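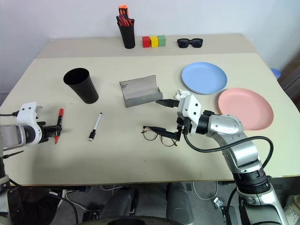

Prasetyo Sumampouw hat den Schnitt seines zweiten Spielfilms vor zwei Wochen abgeschlossen und schläft seitdem wieder durch. »Brilletti« heißt der Film, eine Komödie über ein Optikergeschäft, das zwei zerstrittene Geschwister gemeinsam erben. Im März läuft er in den Kinos an. Wir haben mit dem Regisseur und seinem Hauptdarsteller Talha Rana gesprochen, erst mit beiden zusammen, später mit jedem einzeln.

Sumampouw hat vorher Dokumentarfilme gedreht, dann den Kriminalfilm »Virk«, der wenige Zuschauer fand und gute Kritiken bekam. Dass er nun eine Komödie vorlegt, erklärt er mit dem Drehbuch. »Ich habe es mit dem Gedanken angefangen, dass es ein Drama wird. Zwei Leute sitzen beim Notar und reden nicht miteinander. Beim Schreiben wurde der Notar immer komischer, und irgendwann habe ich nachgegeben.«

Der Notar ist im fertigen Film nur noch in einer Szene zu sehen. Die Rolle war ursprünglich größer, erzählt Sumampouw, aber sie habe den Geschwistern Zeit weggenommen. »Der Kollege hat das gut aufgenommen. Er hat mich gefragt, ob wenigstens die Sache mit dem Stempel drinbleibt. Die ist drin.«

Talha Rana spielt den jüngeren Bruder, der das Geschäft verkaufen will und zugleich jeden Kaufinteressenten vergrault. Das Kinopublikum kennt ihn vor allem aus Nebenrollen. Für »Brilletti« stand er an fast jedem Drehtag vor der Kamera. »Bei kleinen Rollen kommst du hin, machst deinen Satz und überlegst auf der Heimfahrt, ob er gut war«, sagt Rana. »Diesmal war am nächsten Morgen schon die nächste Szene dran. Das hat mir gutgetan, ich grüble sonst zu viel.«

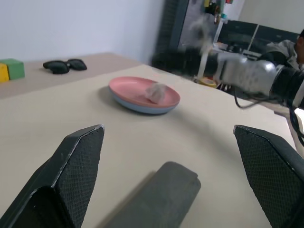 Zur Vorbereitung hat er in einem Optikergeschäft mitgearbeitet, allerdings nur hinten in der Werkstatt. Vorne im Laden wollte ihn die Inhaberin nicht haben. »Das war auch richtig so. Ich habe gelernt, wie man einen Bügel richtet und wie man mit Leuten spricht, die ohne Brille nichts sehen und deshalb unsicher sind. Das Zweite konnte ich für die Rolle besser gebrauchen.«

Geprobt wurde länger, als es bei einer Produktion dieser Größe üblich ist. 15 Tage standen im Plan, und Sumampouw hat sie gegen den Wunsch der Produktionsfirma Pletik durchgesetzt. Dafür gab er Drehtage ab. Rana sagt, die Streitszenen hätten davon am meisten profitiert. »Man fällt sich ja ständig ins Wort. Wenn das nicht sitzt, hört man im Kino zwei Schauspielern zu, die aufeinander warten.«

Sumampouw nennt einen anderen Grund. Er wollte die langen Szenen ohne Schnitt drehen, und dafür mussten die Wege durch den Laden stimmen. Das Geschäft wurde in einer Halle nachgebaut, mit Verkaufsraum, Werkstatt und einem schmalen Flur dazwischen. Im Flur passen keine zwei Leute aneinander vorbei. »Der Flur ist mein Lieblingsort im Film. Wer da zuerst drin ist, gewinnt.« 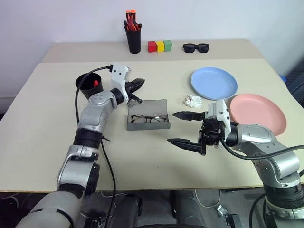

Der Ton und das Lachen

Musik kommt im Film wenig vor. In der ersten Schnittfassung gab es noch ein durchgehendes Thema mit Klarinette, das Sumampouw nach einer Testvorführung gestrichen hat. Die Zuschauer hätten an den Stellen gelacht, an denen die Klarinette es ihnen gesagt habe, meint er, und an den anderen nicht. »Ohne Musik wurde weniger gelacht, aber an mehr Stellen. Das war mir lieber.«

Rana war bei dieser Vorführung dabei, in der letzten Reihe. Er würde es nicht wieder tun. »Vor mir saß ein Mann, der den ganzen Film über keinen Ton von sich gegeben hat. Ich habe nur auf seinen Hinterkopf geschaut. Nachher hat er auf dem Fragebogen die beste Note angekreuzt, das hat mir der Verleih erzählt.«

Der Verleih Clistex bringt den Film zunächst in kleinerer Zahl in die Kinos und will danach weitersehen. Sumampouw ist damit einverstanden. Bei »Virk« sei der Start zu breit gewesen, der Film sei nach der ersten Woche aus den meisten Sälen verschwunden. »Da stand ich abends vor einem Kino, in dem ich meinen eigenen Film sehen wollte, und es lief schon etwas anderes.«

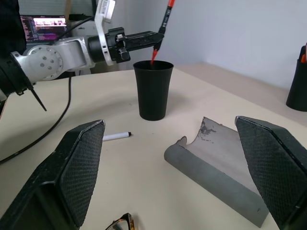 Auf die Frage nach dem Schluss, über den schon nach den ersten Pressevorführungen gestritten wurde, antworten beide verschieden. Der Film endet, bevor man erfährt, ob das Geschäft verkauft wird. Rana hätte sich eine Entscheidung gewünscht und hat das beim Dreh auch gesagt. »Ich habe meine Figur so gespielt, als hätte er unterschrieben. Ob man das merkt, weiß ich nicht.« Sumampouw hört davon im Gespräch zum ersten Mal. Er fragt nach, in welcher Einstellung man das sehen soll. Rana will es ihm nicht verraten.

Gemeinsame Pläne gibt es noch nicht. Rana probt derzeit für ein Theaterstück, Sumampouw schreibt wieder. Mehr als den Schauplatz, einen Campingplatz außerhalb der Saison, möchte er über den neuen Stoff nicht sagen. Einen Notar gebe es diesmal nicht, bisher jedenfalls.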